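Rulach opens its doors, and I get to boss a robot around (sort of)

I've driven past the Rulach building on the Stedetine side of the tracks probably 900 times and never once wondered what went on inside. It has a loading dock, a row of parking spaces, and a sign so small you'd think they were hoping to be left alone. So when they put the word out that they were holding an open house on Tuesday, I signed up before I'd even finished my coffee.

The first group was capped at 40 people and it filled up. I was in the second one, also 40, and ours filled up too, with a line of hopefuls by the front desk in case anyone dropped out. A lot of kids, a lot of parents, and a good-sized bunch from the high school who mostly stood near the snacks until the demo got going. Same as me, really.

Marta Stetsiuk runs the place day to day, and she met us at the door in a fleece vest and sneakers. She had one rule for the evening, which was to stay behind the yellow tape, and she repeated it every time we walked through a doorway. The first stop was the shop, where they build fixtures and repair whatever got broken that week. I liked it in there! It smelled like my uncle's garage. There was a long discussion about a stripped screw that I only half followed, but two of the dads in our group got very involved, and I think one of them may have been offered a job.

After the shop came the part I'd been waiting for. Rulach spends a good chunk of its time working in a simulator called Skititness, where the arms, the tables and everything else are computer-made. You try something out in there first, see how it goes, change it, and try again. Marta said a new person might work in Skititness for weeks before they're allowed to run anything with a real motor in it. They had the simulator up on the big wall screen in the meeting room, with the chairs set out in rows like a movie night and the lights turned down.

Aoi Nagano was at the controls. She has been at Rulach for 3 years and talks fast, and she's very good at answering a question from a seven-year-old without making it sound like a question from a seven-year-old. She started us off with a table, a shelf at the back and a pair of arms, and she told us to watch the shadows as much as the arms. I wrote that down and underlined it, and then spent the next few minutes staring at the shadows. 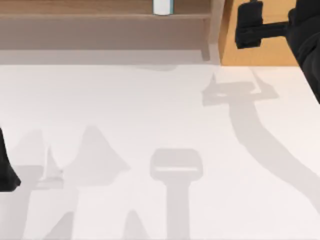 Two black arms and a lot of shadow over the white table in Skititness.

I have to say the shadows got me. Most of what I could see of the second arm was what it threw across the tabletop, and there was a big pointed one on the left that a boy in the front row said looked like a mountain. Aoi told him she'd thought the same thing the first time she loaded it. Her point was that a program working from a picture has to learn that a shadow is just a shadow. If all its practice happens under perfectly flat light, it can get confused later on by something as simple as a lamp being moved. So they leave the shadows in, and they shift the lights around, and they do it over and over until the people get bored. The program doesn't get bored. (Her words. I asked if I could borrow them.)

Somebody's mom asked the thing I was wondering, which was why you'd bother making up a table when you've got perfectly good tables in the next room. Aoi laughed and said a real table has to be cleaned off and set up again after every try, by a person, usually her. In Skititness she presses a key and it's all back where it started. She can also change the color of a shelf, or swap one table for a completely different one, and see whether the program still has any idea what it's doing.

Then a high schooler wanted to know if the arms could play rock, paper, scissors. They can't, at least not with the grippers on them now. There was real disappointment in the room. Aoi promised to bring it up at the next planning meeting and I'm going to hold her to it.

We took a break at that point so people could stretch and go after the cookies. Chiyo Koyama was pouring the tea. She teaches the evening shop class at Pitkänen, and she'd come along to see if a field trip would be worth the bus. I asked what she thought so far and she said she'd made up her mind in the first room, around the time of the stripped screw. Her students spend a lot of the semester convinced that everyone else in the world gets things right the first time, and she wants them to meet people who fix their own mistakes for a living. She's hoping to bring the class in May, if she can get the bus.

The second half was my favorite. Aoi Hirose took over the keyboard (yes, there are two Aois, they sit next to each other, and everyone in the office goes by last names as a result). Hirose works on the close-up side of things, meaning what you'd see if you were riding along on the robot's hand. She warned us it would feel strange for a second, and she was right. You go from looking at a whole table to having a robot's finger right up against your nose.
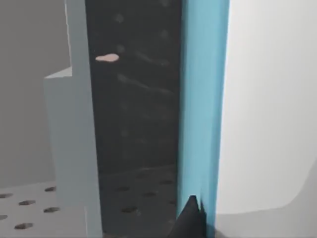 Ayane Tsuji

It took me a while to figure out what I was looking at. The bright blue strip is part of the gripper, one of its fingers, and the big white curve next to it is the hand. Once Hirose had pointed those out I could finally make sense of the rest. The little pink piece up on the dark panel was what the kids noticed first, of course. There were guesses. Bubble gum was popular, and so was "a jelly bean that got stepped on." Hirose said she was going to start calling it gum in her notes.

She talked us through how much of the view a hand takes up when you're this close, and how little is left over for the thing you care about. I'd never thought about that! When I pick up my keys I'm not looking from my own knuckles. A view like this one can tell you plenty about how near you are, she said, but it's pretty terrible at telling you where you are in the room. That's why they like having more than one view to work from, and why the two Aois spend so much of the day leaning over to look at each other's monitors.

A man behind me asked how they know if a practice run went well. Hirose's answer was longer than I can fit in, but the short version is that they decide what counts before they start, write it down, and don't get to change it afterward because they're tired and want to go home. She said she's been tempted. Marta, from the back of the room, said she'd noticed.

There was a hands-on portion too, and I would like it on the record that I waited my turn. They'd set up a laptop with a game controller so that visitors could steer an arm around inside Skititness. A girl who told me she was nine went just ahead of me and moved that thing as if she'd been born holding it — smooth, slow, no panic. Then it was my go. I pushed the wrong stick, sent the arm up when I meant down, overcorrected, and somehow ended up pointing it at the ceiling. The nine-year-old gave me some advice. It was good advice. I did a little better on my second try and then the line behind me started making noises, so I gave up the controller.

I asked Marta why they'd decided to open up now, after all this time with the tiny sign. She said the neighbors had started asking at the grocery store, and the stories going around had gotten better than the truth. One person had heard they were building a submarine. She figured it was easier to let everybody in and show them a shelf and a table. She also admitted they'd like to hire locally, and it's hard to get people to apply to a building they think is a warehouse.

Not everything was perfect. The meeting room got very warm, the sound on the wall screen cut out during the introduction, and if you were sitting on the left you had a coat rack in your way for the first half. I'd also have loved more time in the shop, and I heard the same from a few people on the way out to the cars. Marta said the tour ran long and they'd trimmed that stop to make room for the question time. I'd trade a few questions for another look at the machines, but I may be in the minority there.

The high school bunch, by the way, left the snacks alone for the entire second half. One of them stayed behind to talk to Nagano about summer work, and the last I saw they'd pulled two chairs up to her monitor and she was showing him how to move the lights.

Rulach plans to hold another open house in May, with the same size groups and, I'm told, a fan in the meeting room. Sign-up will be at the front desk, and you can leave your name there now if you want to be told when the list opens. Kids are welcome with an adult. Wear closed shoes for the shop, and if you're driving, use the side lot, as the spaces in front go quickly and the loading dock has to stay clear.

Posted Feb 25, 2025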